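Jaidee Street Block Association, notes from the July meeting

Notes by me, Albane Fleury, because Boonmee Ongart was late and whoever sits closest to the pen gets the job. Sorry in advance for the bits where I was talking and forgot to write. We got going at 7:10 in Waraporn Boonchu's living room.

Present: Samran Wattanapong (running things), Waraporn Sangkhawat, Waraporn Boonchu, Boonmee (from 7:25), me, and the couple from the corner house who brought that amazing plum cake. I'm writing Waraporn S. and Waraporn B. from here on.

Last month's notes: approved, with one fix. I wrote that the hose bib on the garden lot was leaking. It's the one by the alley that leaks. The garden one is fine!

Money: Waraporn S. read out the balance. We have $1,003 in the account after the plant sale, and the sale itself brought in $476, our best one yet (the tomato starts were gone before ten in the morning, I didn't even get one). Still to pay is $388 for the tent and tables for the block party. Samran asked if we could get our own tent someday. We talked about that for way too long and then everybody remembered that none of us has a garage with any room in it. Tabled.

Block party: The street permit came through, so we can close off from the mailbox to the corner house, noon to eight. Boonmee will bring the big grill, and Waraporn B. is on rice and the green papaya salad. I said I'd do lemonade again and I was told, nicely, less sugar this time. Fine. The band is Niltetti, which is Samran's nephew and his friends, and they've promised to stop at seven. We need two more coolers. If you have one, put your name on it, please, we still have an orphan from last year sitting on my porch.

The alley: The leaky hose bib needs a real plumber. Samran got a quote from Fluvach and wants one more before we say yes. In the meantime there's a bucket, and please tip it onto the hydrangeas when you walk by. Boonmee also brought up the potholes behind the garden lot. I called the city in spring and got a ticket number, and I'll call again.

Garden lot: Bed 2 is open! The family who had it moved, and they left some very nice chard behind. First person to text me gets it. We went back and forth on whether to allow sunflowers along the south fence (shade on the beans). Vote was five to two in favor, so sunflowers it is, and the bean people get first pick of beds next spring. I voted for the sunflowers and I grow beans, so there you go.

Newsletter and web page: Waraporn S. moved our page over to Wavov and it loads so much faster on my old phone. She would love more stuff from all of you, recipes, lost cats, whatever. The pictures now on the page are these: 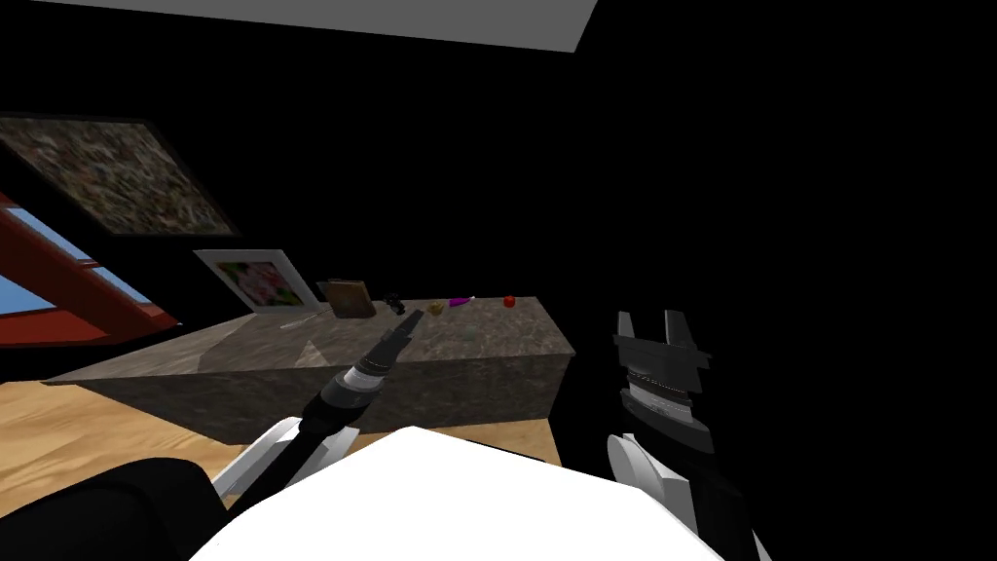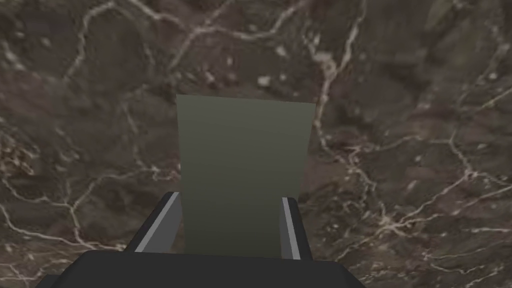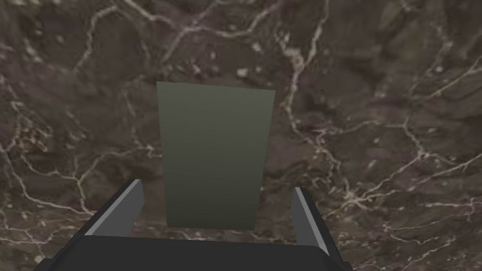
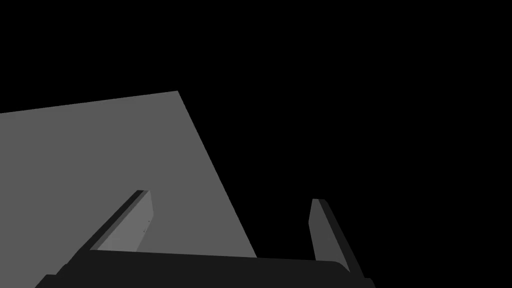 She also wants the party flyer text by the end of the month. Boonmee offered to write it, and we asked him to keep it to one side of the paper, large print, with the rain plan at the bottom. The rain plan is the church basement, same as always. Waraporn B. has the key.

Other stuff: The corner house couple asked about leaf blowers before eight in the morning. Samran will talk to the landscaping crew. Somebody left a casserole dish, blue, with a lid, at the plant sale, and it's at my place.

We wrapped up at 8:40, and then stood on the steps for another half hour talking about zucchini. Next meeting is at Samran's, same time. Bring a chair!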